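Bodel Control Suite - Set-up Guide
Section 4: Two-arm hold and grip tuning

Rev. October 25, 2018. Replaces the old section 4, which had the arm order backwards.

Before you start

Section 3 finished on both arms. Joint zeros saved. If the status bar still says UNHOMED on either side, go back.
You need the Grarken planner running on the same machine as the control node. Over the network works but the lag makes the hold drift.
E-stop where you can reach it. Test it first.

4.1 Start the control node

1. Open a terminal in the Bodel folder and run start_dual.
2. Wait for both arms to show READY. Left comes up first. Right can sit on WAITING a while, leave it.
3. Check the loop rate in the top corner. Should read 1000 Hz on both. Anything lower, close whatever else is running and start again.
4. Press Enable. Brakes release with a click on each arm.

CAUTION: Keep hands out of the work area once Enable is pressed. The arms may sag slightly before the gravity model kicks in.

4.2 Load the workspace

1. File - Load Workspace. Pick urnton_bench or your own.
2. Set the table height to the top of the mat, not the tabletop. Foam counts as a surface to the planner. Get this wrong and the fingers dig in on every approach.
3. Draw keep-out boxes over anything left along the back of the table. Tape, small containers, packages, all of it. The planner doesnt see them unless you tell it.
4. Save under a new name. Saving over urnton_bench breaks the demo in section 6.

Note: cables are not in the collision model. Run a slow pass at low speed and watch them before you do anything at full speed. Leave enough slack for the wrists to turn both ways.

4.3 Find the part

1. Switch to the Perception tab and press Detect.
2. A box should come up over the part with a score beside it. Clear plastic scores badly. If your part has a see-through section, drag the box in by hand so it covers the solid body only.
3. Press Lock. Pose freezes until you press Unlock, so don't nudge the part after this.
4. Check the two grasp markers, one at each end. Swap them if left and right are crossed.

If detection times out after 2000 ms the Srithong driver has probably dropped the stream. Restart the driver only. Leave the arms enabled.

4.4 Close and hold

1. Set grip mode to Soft on both sides.
2. Press Approach. Both arms move to the pre-grasp points and stop.
3. Press Close Left, wait for CONTACT, then Close Right. Never both at once - the first one to touch shoves the part and teh pose is out.
4. Turn on Linked Hold. From here the arms are planned as a pair, and jogging one moves the other.
5. Compare with Fig. 21 for the general arm layout.

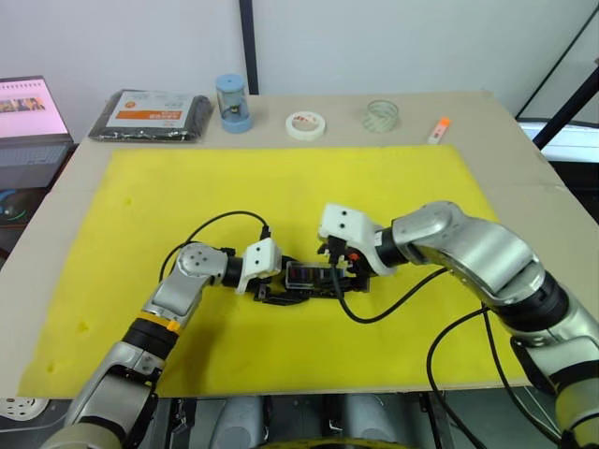 Fig. 21 - Both grippers at the part on the foam mat, one at each end.

6. Watch the force plot. Two flat lines is good. A slow climb on one side means the grasp points don't agree, so open both, Unlock, and redo 4.3.

CAUTION: Do not switch from Soft to Firm while Linked Hold is on. Turn Linked Hold off, open, change mode, close again.

4.5 Save the grip

1. Press Save Grip and give it a name with no spaces.
2. Turn off Linked Hold. Open right, then left.
3. Press Retreat, wait for both arms to stop, then Disable.

Trouble

Error 576: the arms disagree on the part pose. Usually a stale Lock. Unlock, Detect, Lock.
CONTACT never shows: threshold too high for a light part. Drop it one step at a time.
Arms buzz while holding: stiffness too high. Same page as the threshold, second slider.
Planner says NO PATH: a keep-out box is overlaping a grasp marker. Shrink the box.
Save Grip greyed out: workspace was never saved. See 4.2 step 4.

Slow-pass speeds for the new wrists will be added in the November revision. Use the old table til then.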